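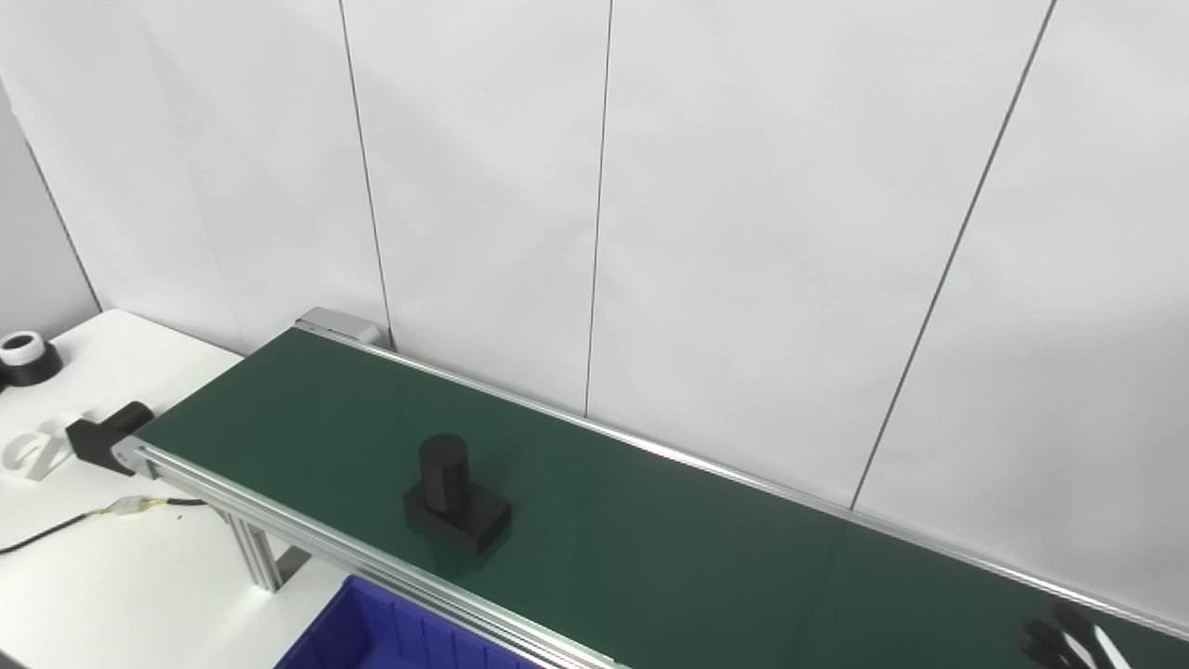

The conveyor, with its dark green belt and grooved aluminum side rail, stands next to a white table.

Nanilico opens conveyor training room at Virkgate site
Jan 18, 2022

Nanilico has opened a training room for packing and sorting staff at its Virkgate site. The room is intended for new employees in their first weeks of work and for existing employees who are moving to line duties from other departments. It is fitted with a conveyor of the flat belt type.

Until now, new staff at Virkgate received their first instruction on the main packing floor while the lines were in operation. The company said that this arrangement limited the time available for questions and required supervisors to divide their attention between training and output. Under the new arrangement, each employee will complete an introductory course in the training room before being assigned to a line.

The course covers the placing of items on a moving belt, the spacing of items, safe hand positions near side rails and belt ends, and the correct procedure for stopping a line. It also includes a session on the daily cleaning of belts and rails. Employees will practice first with the belt at rest and then at a reduced speed. Items with an uneven shape or a raised center of weight are given particular attention, as these are the items most often reported as having tipped over during transfer between lines.

The training conveyor was supplied by Dantas, which also maintains the conveyors on the main floor. The contract covers delivery, installation and servicing. A Dantas technician will inspect the equipment at regular intervals, and supervisors have been instructed in belt tension and tracking checks.

The training room occupies 900 square feet on the ground floor of the Virkgate building, in an area formerly used for the storage of cartons. The conversion included new lighting, a repainted floor and additional electrical outlets. Storage of cartons has been transferred to the Nadalo warehouse, where space was available following a change in the shelving plan last year.

Nanilico reported that 101 employees have been registered for the first round of courses. Priority is being given to staff hired during the past season. Employees who wish to attend but have not yet been registered should apply through their shift supervisor. Attendance is counted as paid working time.

The Virkgate site handles up to 3,000 parcels per shift, most of them small household goods and spare parts. The company stated that the opening of the training room will not affect shipping schedules and that no changes to current shift times are planned.

A review of the program will take place in May. The review will consider damage reports from the packing floor, comments submitted by course participants and the demand for further places. A decision on whether to offer a similar course to employees at Nadalo will be made after the review has been completed.

Questions concerning course dates may be addressed to the Virkgate site office during normal business hours.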